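3 工作台面的外观与清理状态

3.1 台面选择

整理类任务的研究多把注意力放在被整理的物品上,台面本身很少单独讨论。在前期试用中我们发现,台面的颜色和反光情况直接影响参与者对“已经收拾干净”的判断。白色台面上浅色碎屑不易察觉,深色台面上则任何一点灰尘都很显眼,参与者往往反复擦拭,用时明显拉长。为此,本研究统一采用灰色哑光台面,物品与背景之间保持中等程度的明暗差别,浅色和深色物品都能较容易地辨认。

台面在Evport和Brundstead两处场地各布置一套,两处所用面层为同一批次。Evport场地的窗户朝北,日间光线较为平稳;Brundstead场地主要依靠顶部照明,台面上的阴影随站立位置变化较大。两处均不使用桌布或垫子,以免褶皱和边缘被误认作待整理的物品。

3.2 清空状态的定义

每轮整理开始之前和结束之后,台面都需要回到清空状态。我们把清空状态定义为:台面工作区内没有放置任何物品,也没有可以用手指拾起的残留物。细小的灰尘颗粒不计入残留物,明暗不均和阴影也不作为判断依据。这一定义比Leite编码手册中的“无可见异物”宽松。按照后者的标准,几乎所有台面都无法通过检查,因为近距离观察时总能找到一两个浅色小点。

图1为符合上述定义的台面。灰色面层上没有放置物品,只有极少数细小的浅色斑点,可能是灰尘。面层的明暗并不均匀,靠上的部分较亮,中部偏右有一条边界模糊的暗影。按本文的标准,这些情况均不影响清空状态的判定。

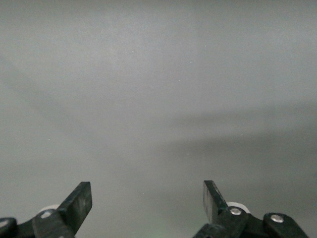

图1 清空状态下的灰色哑光台面(近距离)

3.3 清理步骤与记录

清理由两名工作人员轮流完成。先将物品按类别放回收纳盒,再用干布沿同一方向擦拭台面,最后俯身从侧面检查一遍。侧面检查主要针对透明的塑料片和细线,这两类残留物从正上方很难看到,在前期试用中多次被漏掉。擦拭不使用清洁剂,因为哑光面层沾上清洁剂后容易留下水痕,干透之前会改变局部的反光。遇到粘性残留物时,改用微湿的布处理,待台面干燥后再开始下一轮。

每轮清理结束后,工作人员在Stimer记录表中填写是否达到清空状态、有无残留物以及残留物的种类。若两人的判断不一致,则重新清理一次,以第二次的结果为准。正式实验期间共出现5次不一致,其中多数与台面边缘的纸屑有关。纸屑与灰色面层的颜色接近,又常常贴在边缘接缝处,站立观察时容易忽略。

此外,有23轮的记录表在“残留物种类”一栏填写了“灰尘”。由于灰尘不属于本文定义的残留物,这些轮次在统计时均按清空状态处理,原始填写内容予以保留。Brundstead场地的此类记录多于Evport场地,可能与该场地的顶部照明有关:灯光从上方直接照到台面,细小颗粒比在侧向自然光下更容易引起注意。两处场地的清理用时没有分开计入整理任务的用时,第4节报告的时间均从第一件物品摆上台面之后算起。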